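Section 4. Before You Buy: Budget and Planning

Read this section before you sign anything, including our own order form. It covers planning for a single bench-mounted arm in a kitchen, prep room or teaching lab. Mounting and wiring are in Section 5.

Most of the arms we see returned work fine. They were bought for a task that had never been written down.

4.1 Write down the task

1. Pick one task. "Help in the kitchen" is a wish. "Move produce from the counter to the rack" is a task.

2. List every object the arm must handle. Weigh each one and measure it at its widest point.

3. Compare the widest object with the full opening of the gripper. Do this with a ruler and the gripper data sheet. The sales video doesn't count.

4. Mark which objects change from day to day. A tin has the same shape every morning. A head of lettuce doesn't, and it may need a different gripper or a person.

5. Time a person doing the job for one full shift, breaks included. Keep the number. You will need it in 4.4.

Note: If you can't finish step 2 in an afternoon, you aren't ready to ask for quotes.

4.2 Try it in simulation first

A simulated trial costs far less than a pedestal you have to move. It also flatters the machine. Simulated vegetables don't bruise, roll off under a cabinet or arrive wet from the sink. Use a simulation to answer questions about reach and layout and be slow to believe it on anything else.

1. Model your real counter, with its real height and depth. Don't accept the vendor's stock kitchen.

2. Place the arm base where you have floor space for it, including room to open doors.

3. Put in everything that normally stays on the counter, racks and containers too.

4. Run the task from at least 15 starting layouts. Ask for the failed runs as well as the good ones.

5. Write down every position the arm can't reach, and every one it reaches only by swinging over something you care about.

Caution: Don't treat a success rate from simulation as a promise. If a vendor puts one in a quote, ask them to put the same figure in the acceptance terms. Watch what happens to the figure.

4.3 Build the whole budget

The price of the arm is the part everyone remembers. Get a written price for each of these as well:

Pedestal or mount, and any floor work under it
Gripper, spare fingers and pads
Cameras, mounts and lighting
Control computer and software license, with the renewal price for year two
Risk assessment and any guarding it calls for
Staff training, including the second round after people leave
Shipping, unpacking and taking away the crate

Note: "Included" is not a price. Ask what is included, for how long, and who pays the travel when an engineer comes out. We have read quotes where on-site support ended before the arm was delivered.

4.4 Check the payback

1. Add up every line in 4.3 for the full time you expect to keep the arm.

2. Work out the staff hours the arm will really free up. Take off the time spent loading, watching, cleaning and restarting it.

3. Divide the total cost by the yearly saving.

4. If the answer is more than 4 years, stop and talk to whoever signs the checks. The software may not be supported that long.

5. Repeat step 3 with the saving cut in half. If the plan falls apart, it was a thin plan.

Michalis Lazaridis, who wrote the first version of this worksheet, ran it for the Sotholm test kitchen before their October order. The first pass looked good. The second, with cleaning time added, pushed payback from four years to six, and they leased.

4.5 Compare quotes

Get more than one. Lorau and Prida lay out their quotes differently, so copy both onto the blank sheet in Appendix B before you compare totals. Papadakis quotes for mounts and floor work only.

1. Send each vendor the same task sheet from 4.1.

2. Ask each one to show the task with your objects. Bring the objects yourself.

3. Ask for the delivery date in writing, and what you get back if it slips.

4. Ask for two customers who have owned the arm for over a year. Call them when the vendor isn't on the line.

Caution: Never pay the full amount before acceptance. Hold back 17 percent until the arm has done your task, in your room, with your staff running it.

4.6 Plan the room

1. Tape the pedestal outline on the floor and leave it there for a week. People will tell you what's wrong with it.

2. Check that the arm can fold clear of the work surface for cleaning.

3. Keep the stop button within reach of the person most likely to be standing there - usually that isn't the spot on the drawing.

4. Save the tape measurements with your simulation files. The installer will ask for both.
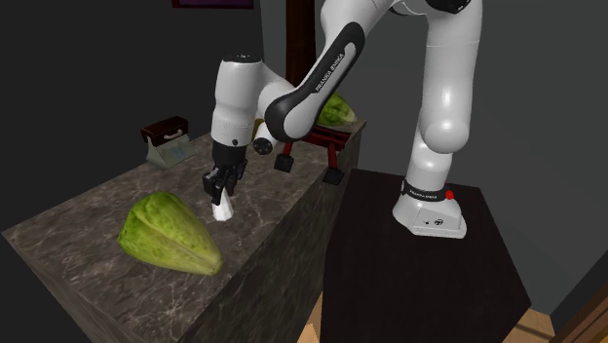
5. If the room plan changes after this point, go back to 4.2 and run the layouts again. A counter moved by a hand's width can put the far corner out of reach, and a longer arm is a new quote.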